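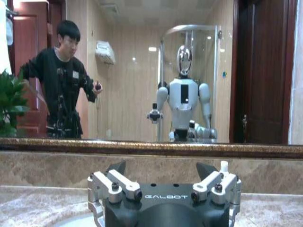 Marble washroom stays as Prandix reopens its ground floor

The public washroom on the ground floor of the Prandix building has kept its marble counter and large wall mirror after a refit of the rooms on either side, owner Follora said.

The building, on Prurau Street, reopened to visitors in August. Follora had at first planned to replace the vanity with plain white units, but dropped the idea after 185 people replied to a survey of tenants and guests. Of those, 72 asked for the old fittings to be left alone and 43 wanted them changed. The others had no view.

The counter is beige and brown, with a recessed basin and a tan marble backsplash. The mirror above it has an ornate gilded frame. 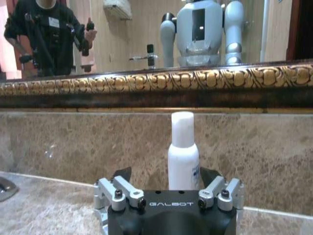
The gilt-framed mirror and the beige wall reflected in it.

Cleaning is being handled by Chantharasri, which already looks after the upper floors. The firm has asked users not to leave soap or cups on the marble, as both can mark the surface. Counters and taps will be wiped down through the day, and the washroom will close for 2 hours each afternoon for a full clean.

Follora said work on the corridor lighting would follow later in the year. The washroom will stay open while that is done, apart from the afternoon closure.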